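Search reviews... Go Popular Newest Under 20 quid

Stovurside woven floor cushion, copper – three months in

Quick one as I'm meant to be out of the door. Bought this in December from Amside, the shop not the website, after the old beanbag finally split all over the hall. Wanted something low for the corner by the bookshelf. Somewhere to sit and put shoes on, somewhere for the kids to flop, somewhere to dump things. Mostly the last one.

Colour first. Sold as copper. It's a reddish brown with paler pinky flecks all through it and from across the room it does read as copper, sort of. Up close pinker than I wanted. If your room is grey you'll be fine. Ours is a mustardy cream left by the people before us and the two of them don't really get on.

Comfort: firm. Very firm for the first fortnight, like sitting on a sack of flour. Then it gave a bit. Now there's a proper dip in the middle and it holds its shape round the sides. My back likes it, my mother's doesnt. She's gone back to the dining chair.

Cover is the good bit. The weave is dense, crumbs sit on top and you can just brush them off. Porridge no. Porridge needed a damp cloth and a lot of muttering. The zip is underneath and short, so getting the cover off is a two person job, and getting it back on is worse. I've done it once. Washed at 20, came out the same size, dried over the bannister by next morning.

Smell: yes, when new. Gone after a week by an open window.

Also tried the Skolumeck one at a friend's before buying. Softer, prettier, but slides on a wood floor. The Stovurside stays where you put it, which with small people launching themselves off the sofa was what settled it for me.

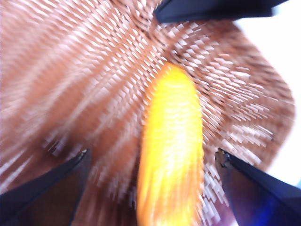 Yellow on copper. The flecks come out a pale pink next to it.

Things left on it don't roll off, they sink into the dip a little and stay put. Toys, keys, the remote, half a satsuma once. So it has turned into the household lost property. Darker at the folds too so small brown things vanish, lost an earing for a good while.

Niggles. No handle, so you hug it to move it. The label is stitched on the outside edge and scratchy, I cut mine off. Only comes in the one size, I'd have taken a bigger one.

Would I buy again, yes, but in the other colour. 3 stars for the zip, otherwise a 4.

Comments

Declan Goodwin
Same zip problem. Fold the inner in half longways and feed it in like a pillow, much easier.

Tove Briem
Has anyone had the moss green? Is it actual green or brown green

mags_374
Brown green. Sent mine back.

Declan Goodwin
Should say mine is the older one, zip might be longer on that.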